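How Shoes Wear Out

Every shoe wears out. It happens a little at a time, and it happens in some places sooner than in others. This page explains which parts of a shoe wear first, what causes the wear, and how to read the marks it leaves.

What a shoe is made of

A shoe has two main parts. The upper is the part that covers your foot. The sole is the part under your foot. The sole is usually built in layers:

The insole touches your sock.
The midsole is a thick layer of foam. It squashes when you step and springs back when you lift your foot.
The outsole touches the ground. It is often rubber.

A slide or slipper is simpler. Many have no laces and no back, and some are a single piece of foam.

What friction does

When two surfaces rub together, they resist sliding. This resistance is called friction. Without friction your foot would slip backward each time you tried to walk forward, as it does on ice.

Friction also pulls tiny bits off both surfaces. Rubber is softer than sidewalk, so the rubber loses more. The bits are too small to notice one at a time. If you walk 2000 steps in a day, each shoe meets the ground 1000 times. After eight days that is 8000 meetings with the ground for each shoe. The loss adds up.

Engineers have a word for wear caused by rough surfaces scraping on softer ones. They call it abrasion. Sandpaper on wood is abrasion. A sneaker on a basketball court is also abrasion, but much slower, as the court is smooth.

Where the wear shows

Most people land on the outer edge of the heel. The foot then rolls forward and pushes off from the front. For this reason the outer heel and the area under the ball of the foot usually wear first. The arch, in the middle, touches the ground lightly and may still show its full pattern when the heel is flat.

The way you stop matters too. Children who drag a toe to slow down a scooter will find a smooth patch at the front of one shoe. The other shoe may have no patch at all.

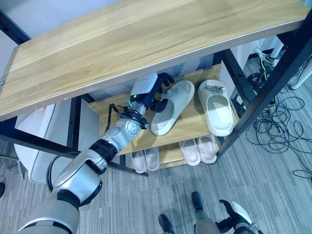
Totside Children's Science Pages | Materials and Everyday Things Team

Wear you cannot see

Foam is full of small pockets of gas. Each step presses the pockets and bends their walls. After many steps some of the walls crack or stay bent. The foam no longer springs back all the way. This is called compression set.

A shoe with compression set may look fine from the outside. It feels hard or flat when you walk. To check, press the midsole with your thumb. New foam pushes back. Old foam feels stiff and may show thin creases along the side.

Light, heat and water

Shoes also age when they are not being worn. Sunlight breaks some of the long chains of atoms in rubber and plastic, and the material turns brittle or yellow. Heat speeds this up and can soften glue. A shoe left beside a heater may come apart where the sole meets the upper.

Water causes a different kind of trouble. Sweat and rain soak into cloth and leather. If the shoe cannot dry, mold may grow. Air must reach the inside of the shoe to carry the water away. An open shelf or rack lets air move past. A closed plastic bag does not.

Try it: make a sole map

You will need paper, a soft crayon with its wrapper peeled off, and an old pair of shoes with clean, dry soles.

Put the shoe on a table with the sole facing up.
Lay the paper over the sole and hold it still.
Rub the side of the crayon gently across the paper.
Write "left" or "right" and the date on the paper.
Do the same with the other shoe.

The raised parts of the pattern leave dark marks. Where the pattern has worn away, the marks run together or look blurred. Put the two maps side by side. Are the worn places the same on both? Keep the maps, make new ones in March, and compare them.

Words to know

Abrasion: wear caused by a rough surface scraping a softer one.
Compression set: the amount by which foam stays squashed after the load is gone.
Friction: the force that resists sliding between two surfaces.
Outsole: the layer of a shoe that touches the ground.
Tread: the raised pattern on an outsole.

Page last checked 2023-06-17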